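How Does a Robot Learn to Tidy a Bed?

You can probably clear off a bed without thinking much. You see a toy, you pick it up, you put it on the shelf. For a robot, each of those steps needs software. Software is the set of instructions that tells a machine what to do.

First comes seeing. A camera gives the robot a picture, but to a computer a picture is only a huge grid of numbers. Each number stands for a bit of color. A part of the software called perception has to work out which numbers belong to a toy and which belong to the sheet under it.

Soft things make this hard. A cup has the same shape every time you look at it. A blanket doesn't. It can be flat, folded, bunched up or hanging over the side, and it is still a blanket.
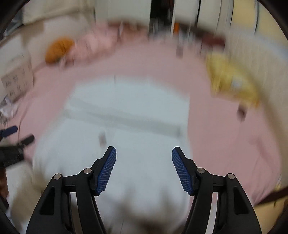
Next comes planning. The software picks one thing to move and decides where the two fingers should close on it. Then it plans a path for the arm. If the path goes through a pillow or a wall, it tries another one.

Last comes control. This part sends small commands to the motors - a little left, a little lower, now squeeze. It checks the camera again and again as it goes, because things on a bed can slide when you touch them.

So how does the software get good at this? One way is to learn from people. A person holds a gripper by hand and does the job while a camera on the gripper records what it sees. One try is called a demonstration. At Kanside, a small robot lab, the bedroom program learned from 876 demonstrations.

"The first 200 weren't enough," says Ju-won So, who writes planning software there. "It could pick up a plush toy if the toy was by itself. Put it next to a blanket and it grabbed the blanket."

Some recordings turn out blurry when the gripper moves fast. The lab keeps many of those, as a robot's own camera will see blur too.

Words to know

Perception: working out what is in a picture.
Planning: choosing what to do and how to get there.
Control: sending commands to the motors.
Demonstration: one recorded try at a job, done by a person.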